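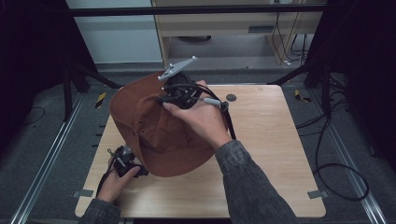
Cap work on the board, with a hand-held gripper in each hand

About Us

Welcome, and thank you for stopping by. We are Juluvberg, a small company that makes hand-held grippers and the bits and pieces that go with them, and we have been doing it long enough now that we sometimes forget to explain ourselves. So we have tried to sit down and write the page we would have liked to read when we were new to all this. It got a bit long. Get yourself a coffee!

What we make

Our main product is the Putley kit. It is a pair of grippers that you hold in your own two hands, one left and one right, and use to pick up, turn, fold, pinch and generally fuss with everyday objects. While you do that, the kit records what the jaws are doing and passes it along to your computer, so that a robot arm fitted with the same jaws can later be taught to do the job. You do the folding, the kit takes the notes, and your robot gets something useful to study.

We started with the Putley because we were tired of the other ways of teaching a robot. Driving an arm around with a joystick is slow, and after an hour of it most of us wanted to go home. Moving the arm by hand is nicer, but then you need the arm right there beside you, and somebody is always waiting for their turn on it. With a gripper in each hand you can sit down at a table in any room you like and get on with things at close to your normal speed.

The second thing we make is Suvside, the software that comes with the kit. Suvside lines up the two hands in time, lets you play a recording back, trim off the part at the start where you were scratching your nose, and give it a name you will be able to find again in March. It is plain to look at and we have kept it that way on purpose. Our early version had a great many buttons, and customers used four of them.

Then there is Sin. People do ask about the name! It began as the short label on a drawer in our first workshop, and by the time anyone thought to change it the name was already on the packing slips. Sin is our recording service, for customers who have a task in mind but no time or no people to record it. You send us the objects and a note on how you want them handled, and our own operators do the work here and send you the finished recordings.

How we came to soft things

Our first customers were mostly interested in hard objects: bottle caps, blocks, small boxes, plastic housings. Those are still a good place to begin and we still recommend them to anyone who has just opened the case. A block stays a block however you hold it.

Soft things are where we have spent most of our time since, and hats and caps in particular have become something of a house specialty. A cap is a wonderful thing to practice on. The crown gives way when you press it and the brim mostly doesn't, so within one small object you have two quite different problems, and your hands need to treat them differently. Squeeze the brim the way you would squeeze the crown and it slides off. Hold the crown as firmly as the brim and you crush the shape you were trying to keep. Then there are the seams, which catch, and the eyelets, which a narrow jaw tip can find its way into at the worst possible moment.

We did one job through Sin that came to 1,261 recordings of caps, all of them turned, straightened and set down by hand. By the end of it our operators had strong opinions about brims, and a fair number of those opinions went into the present shape of the jaws. We made the pads a little longer and took the sharp corner off the inside edge. It is a small change and you might not notice it unless you had used the old ones, but we are rather proud of it.

After caps came socks, cloth bags, dish towels and shoelaces. Shoelaces are hard. We are still working on shoelaces and would be glad to hear from anyone who is further along than we are.

What comes in the case

The full Putley kit has the following:

Two hand-held grippers, left and right
Two cables, each with its own spare
One set of standard jaw pads and one set of soft ones
A small pouch of screws and the driver that fits them
The Suvside software, with a license for one computer
A printed guide, which we hope you will read at least once

Extra jaw pads can be ordered separately, as can longer cables. We do make a shorter cable too, for people who work very close to their computer, but please measure your reach before you order it, with both arms stretched out in front of you, and then add some. A cable that is just long enough sitting still will be too short as soon as you start working. We have exchanged a good many short cables over the years, always cheerfully.

Who uses it

Our customers are a mixed crowd and we like them that way. Some are university labs, where the kit gets passed along from one student to the next and comes back to us for service with stickers on the case. Some are companies that pack or sort things and would like a robot to take over the dull end of it. A few are people working by themselves in a spare room, and they tend to write the longest and most interesting letters.

You don't need to be a programmer to record with the Putley. If you can pick up a cap with kitchen tongs, you can learn to use it in an afternoon. You will want somebody around who is comfortable with software for the later part, when the recordings are turned into something a robot can follow, and we will talk with that person for as long as they like.

What it won't do

We would like you to be happy with what you buy, so a few words about the limits. The Putley doesn't feel temperature, so it can't tell your robot that the pan was hot. It is made for light objects, up to 500 grams in each hand, and it should not be used as a clamp, a hammer or a can opener (all three have come back to us). The cables are there to stay. We are asked for a cordless version nearly every week, and we have built two of them for ourselves, but the batteries made the grippers heavy enough that our wrists complained, and the signal dropped out more often than we could live with. When we have one we like, we will put it on this site.

Your first recordings will probably be poor. Ours were! New operators move too fast, and then they get nervous and move too slowly. We suggest making 300 practice recordings of one easy object before you keep any, and we know how that sounds on a Monday-morning sort of day. Put some music on. Somewhere in the second hundred your hands stop thinking about the grippers and go back to thinking about the object, and after that it goes along quite pleasantly.

How we work

There are 9 of us, all under one roof. The grippers are put together and tested here, and the person who builds your pair also signs the card inside the lid. If something goes wrong, that same person usually does the repair, and we think this has done more for the quality of our work than any checklist would have.

Everyone in the company records, too, whatever the rest of their job may be. The bookkeeping gets done in the morning and the caps in the afternoon, or the other way around. We settled on this early and have stuck with it, partly for the sake of the product and partly because it is good to do something with your hands after a long stretch at a screen. A complaint about a sore thumb gets a quick hearing when everybody in the room has the same thumb.

We are careful with what customers send us. Objects that come in for Sin are returned when the job is done, unless you tell us to keep them, and your recordings belong to you. We don't add them to anyone else's set, and we clear our own copies once you have let us know that yours arrived safely.

Trying it out

If you would like to try the Putley before you buy, we lend out kits for two weeks at a time. You pay for shipping there and back, and if you decide to keep the kit we take that off the price. There is sometimes a short wait, mostly in March, when the labs are all busy at once, so please write early if you have a deadline coming up.

Visitors are welcome by appointment. Bring along an object you have been struggling with and we will happily spend an hour on it with you. Some of our favorite afternoons have gone that way, and a good part of what we know about handling soft things came in the door in somebody's tote bag.

The contact form is the best way to reach us, and it goes to all of us, so you may hear from whoever gets to it first.

This page was last updated September 25, 2018.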